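Notebook – hand-held gripper kit, on loan from Altora
Monday, started before lunch, finished after everyone had gone

Right, so the loan period has properly begun and I promised Hildegard I would write things down as they came up this time, and not all in one go at the end when I've forgotten half of it. The kit under review is the Altora hand-held pair, the one Trumgate are offering us on a trial before we decide whether to buy two sets or carry on with the Utska ones we have been nursing along since last September. Kosmas did the unpacking and left the packing foam in the corridor, where I have now tripped over it.

First impressions are good, I must say. I was braced for an afternoon of fiddling and we were picking up and putting down inside the hour. The quick-start sheet is short and mostly clear, apart from the paragraph on pairing left and right, which I read aloud to Lilian and neither of us was much the wiser. We did it by trial and error in the end. Note for whoever does this next: left first, wait for its light to go green, and only then switch on the right one. If you do them together they sulk and you have to begin again.

I spent the first stretch sitting down, simply opening and closing both hands and getting used to the weight. I would recommend this to anybody new to it, dull as it sounds. The pull on the trigger is lighter than on the Utska and I kept closing too far, too fast.

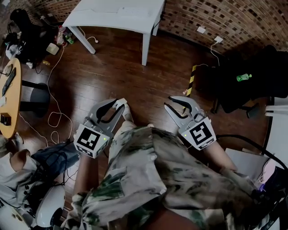
Musyoka Mollel: I'd still like the trigger stiffer, to be fair. On the Utska I know where I am by feel, and with this one I have to look at the fingers every time. Is there a spring option? Worth asking Trumgate before we get too fond of it.

I have asked, and am waiting to hear. There is a line in the price list about a "firm return" part at 7 pounds each, which may or may not be the same thing. I do take the point, and I noticed the same in the first half hour, but it wore off for me by the second tea break. We might just be different people with different thumbs.

The black pads inside the fingers are a real improvement. Ours always went shiny and had to be roughed up, and I'd like to see how these look after a fortnight before getting carried away. I wiped them with a barely damp cloth at the end of the day and put that on the closing-up list.

Markers. The ones on the white cubes are printed very cleanly and the software had no trouble with them while I was sitting. Standing up and turning towards the windows I lost the right hand twice, both times with my elbow tucked in, so I think that was me getting in my own way. Lilian suggested keeping the arms further out, as if carrying a tray, and it did help, though my shoulders had opinions by four o'clock. We shall want proper breaks on the rota if people are to do this for a whole session. I've pencilled in 6 recordings and then a rest, to be argued over.

After lunch we moved on to standing work, one hand at a time to begin with, and I wrote down timings on the back of the delivery note (now taped inside the cover of this book, please don't throw it out). The cable is my main grumble. It is a decent length but it finds its way round your arm if you turn more than once in the same direction, and it wants a clip halfway down.

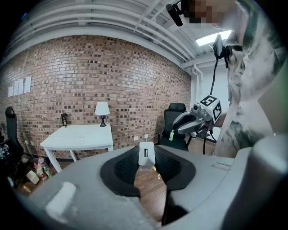 Abdul-Rahman Mensah thought the cable would be the thing that decided it, and that he would sooner pay 300 for a set with a tidy harness than save the money and spend every session untangling somebody. Waweru do a harness that ought to fit, he said, and he would bring the catalogue down.

Fair enough, and I've left a gap on the next page for the part number. If it does come to 300 a set on top of the kit then two sets are past what I told Hildegard to expect, and I would rather she heard that from me early.

Storage is fine so far. We have 400 gigabytes free on the recording machine and I haven't yet worked out how quickly this kit eats it. Kosmas is going to look at that tomorrow morning and write the answer in here, please, Kosmas, and not on your hand.

Still to do: ask Trumgate about the spring and about spare pads, try the left hand with the heavier mugs, find out who has our long screwdriver.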